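Back on the Track

I signed up for the winter running group in February, mostly to have somewhere to be at 6:30 in the morning. I had not run on a track since high school. My daughter runs the 800 for her school team and she told me I would hate it, and for the first couple of weeks she was right.

The group meets at the old track behind the middle school. Lane one is worn down to the point where you can feel the seams, so everyone uses lanes two and three for the easy laps. Niall Niven runs the sessions. He writes the workout on a piece of cardboard and leans it against the fence, and if you come late you read the cardboard and catch up.

The first workout I finished in full was 10 repeats of 300 meters with a slow 100 between them. I went out too hard on the first four and paid for it. By number seven my form was gone and Fiona Jardine came past me looking like she was on her way to get the mail. She is a good bit older than I am. She told me afterward to run the first half of the set slower than felt right and see what was left. I did that the next time and finished all of them within a couple of seconds of each other.

I also changed my shoes. I had been wearing a pair of Cinamards that I bought for walking the dog, and they were too soft for turns. I moved to the Punorico trainers, which are firmer and a little narrow in the toe. It took three runs before they stopped rubbing. I would go up half a size if I bought them again.

Eating was the other thing I had to sort out. Running that early on nothing made me lightheaded, and running on a full breakfast was worse. Now I have a piece of fruit when I get up and something proper when I get home.
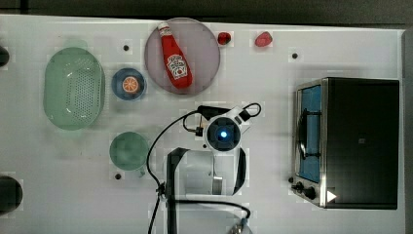 How long before a track session should you eat?

I leave half an hour after something small like fruit or toast, and at least two hours after a real meal. Niall can run ten minutes after a bowl of oatmeal, but I would not try it.

The spring meet at Poton is the next thing on the calendar. It is a small open meet, with all ages in the same heats, seeded by time. I have put my name down for the 1500 and left the 800 alone. My daughter is doing both. Fiona is in the 3000 and says she wants to go under the time she ran there last year, though she will not tell anyone what that was.

My own goal is to run even laps. In the practice mile we did two weeks ago my third lap was 10 seconds slower than my first — the same mistake as the 300s, spread out over a longer distance. Niall had me do the next session without a watch, calling out what I thought each lap was as I crossed the line. I was off by roughly 4 seconds at the start and closer by the end.

We have two more sessions before the meet. The cardboard for the next one already says hills, so I suppose we will be over at Tosh Road instead of the track. I need to find my gloves before then.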